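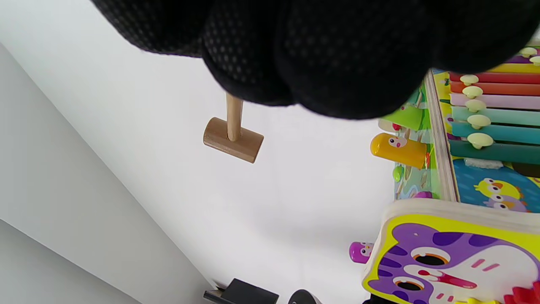
Do you need to have worked on a published game to apply?
What we need is proof that you can look at a facial animation and say what's wrong with it, and a shipped title is only one way of showing that.

Facial Animation Tester, contract, remote
Beaudoin, games division

Every year somebody sells the games business a tool that will make actors out of polygons at the push of a button. We've bought a few of them. One is still installed on a machine that no one turns on. So when Metadton came to us with a plug-in that claims to turn plain voice recordings into finished dialogue scenes, we said we'd believe it once a person with good eyes had spent a few weeks trying to make it look stupid.

We're hiring two of those people.

The job

You'll be given 626 lines of recorded dialogue from Prolletti, our current project, a slow detective story with a lot of talking in kitchens and parked cars. For each line, the plug-in produces a facial performance. You'll watch it, compare it with a version keyed by hand, and write down which one you'd put in the game and why. You won't be told which is which. The vendor asked us to drop that part. We kept it.

The written notes matter more to us than the scores. "Feels off" is no use to anyone. "The brows go up a beat before she hears the name" is something an animator can fix in an afternoon. You should be able to tell a bad mouth shape from a late one, and both of those from a line reading that was weak to begin with.

What we'd like to see

- A good eye for faces, shown in any form: a reel, a blog, a long forum post taking a cutscene to pieces.
- Clear, short writing.
- Enough knowledge of a game engine to open a scene, scrub a timeline and export a clip. We use Stikex for review notes. It's ugly and you'll learn it in a morning.
- Some doubt. If you already think this technology is the future, or already think it's garbage, please try to park that for the length of the contract. We have our own suspicions and are keeping them out of the instructions.

What we don't care about: degrees, years in the business, your opinion of photorealism.

Hours and pay

The work is 30 hours a week at an hourly rate, starting in May. We give the rate in our first reply to every applicant, so you won't sit through two interviews to find out. Overtime isn't expected. If we ask for it, it's paid at the same terms and you can turn it down. There is one video call a week, on Monday, and it's usually short. The rest of your time is your own to arrange.

This is a contract job and it ends when the test ends. We can't promise it turns into anything else, and you should be wary of studios that hint otherwise. You will be credited in Prolletti under your own name, whether or not the plug-in makes it into the game.

About the claims

The vendor's brochure says the tool handled 1,304 lines of dialogue on an earlier demo with no manual cleanup. We haven't seen those lines. We've asked twice. Maybe they're wonderful. Your report goes to our animation team first and to the vendor afterward, unedited, and nobody on their side will have your contact details.

How to apply

Pick one dialogue scene from any game released on any platform. Write one page on a single moment in it where the face and the voice don't agree. Send that page with a few lines about yourself to Pranab Sheikh, who runs the test, using the contact form on our jobs page. Please skip the cover letter. Pranab reads every page personally and answers all of them, though the answer may be slow if a lot come in.

There's no unpaid trial. If we like your page, the next step is a paid half day with a small set of sample clips, followed by a call. We'll keep the listing up until both places are filled.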